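Working Rules for a Shared Robot Cell: Robotic Disassembly and Reassembly of Desktop Computers

Student project report, submitted 29/05/2021
Authors: Alžběta Matoušek and Kamil Rusnák
Supervisor: Marcela Dvořáček
Industry contact: Norbert Gajdoš, Zustport

1. Background

Zustport refurbishes office computers and wants to know how much of the parts handling can be done by a robot arm. The cell we used was already running when we joined. Earlier students had written the programs for picking up drives, cards and processors, and those programs were not part of our work. Our job was to write the rules for using the cell.

When we started in December, the rules were spread over three places: a laminated sheet by the door, a chapter in the old Punska lab manual, and whatever the last group remembered. The sheet and the manual gave different speed limits for manual mode. Neither said anything about static discharge, which matters a great deal when the workpiece is a motherboard.

2. What we read

We started with ISO 10218 (parts 1 and 2) and the technical specification ISO/TS 15066 for collaborative operation. For static control we used the lab's copy of IEC 61340-5-1. We are students and not certified assessors, so nothing in this report should be taken as a statement that the cell complies with any of these. We used them as a checklist of topics and then wrote our own rules in plain language.

Přemysl Bednárik, who looks after the lab equipment, went through the drafts with us and struck out anything he could not check himself on a normal morning. That removed a fair bit of our first version.

3. The rules

3.1 Before power-on

The person named on the booking sheet is the operator for the whole session. If the operator leaves, the arm is stopped and the next person signs in and starts the checks again.

The computer on the bench must be unplugged from the mains, with the power button held down afterwards to drain what is left in the supply. The cord goes on the hook by the door, where everyone can see it.

Test the emergency stop at the start of each session. Pressing it must stop a slow move, and releasing it must not restart the move. Write the result in the log.

3.2 Speed

In manual mode the tool may not move faster than 200 mm/s. This is under the 250 mm/s limit usually applied to reduced speed, and we chose it to leave some margin. Inside a computer chassis the limit drops to 70 mm/s, in either mode. The controller has both values stored as named profiles so that no one has to type them in.

3.3 Working inside a chassis

This section took the longest. The gripper linkages spread wider than the fingertips, and the parts around the target are often taller than they look on a drawing. A path that is safe for the fingertips can still bring a linkage down on a capacitor.

The rule we settled on is that every approach into a chassis goes through a taught point directly over the target, and the arm moves in a straight line from there. Sideways moves below the top of the chassis rail are not allowed unless the operator has stepped through them by hand first. All loose cables must be held back before the arm goes in.

For cards, the slot latch is opened by hand and checked by eye before each pull. The program has no way of sensing the latch. Gripping force for cards and processors is set in the part file, and only the supervisor may change it.

3.4 Parts and fixtures

Every part has one place on the fixture board. A part is never set down on the bare metal table. If a holder is already occupied, the program must not be started. Processors are held by the edges of the lid, and no one touches the contacts.

The fixture and the chassis are both located against stops. If either is bumped, the taught points are treated as wrong until they have been checked at low speed.

3.5 Static control

Wrist straps are worn by anyone reaching into the chassis or touching a part. The table and the fixture both have to be grounded. We measured the table and logged the reading, and it should be measured again each term.

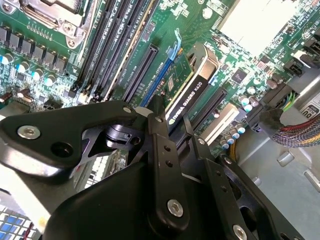
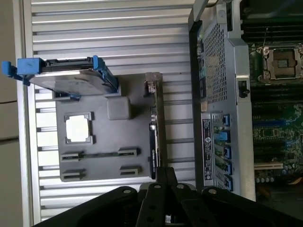
4. Trial of the rules

We ran the cell under the new rules for the rest of the term. The log has 348 cycles, where one cycle is a single part picked up and put down. There were 2 protective stops. One was a cable that had slipped out of its tie and touched a linkage. The other was a drive placed slightly crooked in its holder, so that the gripper closed on the carrier too early. No parts were damaged in either case.

The rule that caused the most complaints was the new sign-in when the operator changes. It adds a few minutes, and two groups skipped it in the first week. We kept it, but shortened the checks for a second operator on the same day to the emergency stop test and a look at the fixture.

The rule on loose cables was rewritten after the first stop. It used to say "tidy", and people disagreed on what that meant. It now says that no cable may lie above the top of the memory slots within a hand's width of the path.

5. What is left to do

The rules assume one model of chassis. Zustport also receives small-format machines where the drive sits over the board, and section 3.3 would need a different approach for those. We did not have one to test with.

We did not look at noise or lighting. Reflections from bare metal parts could be a problem for any camera-based check added later, and the next group should measure light levels before they start.

Norbert Gajdoš has asked for a one-page version for new staff. A draft is in Appendix B, and the log sheets are in Appendix A. Both are kept in the binder beside the controller, and the old laminated sheet has been taken down.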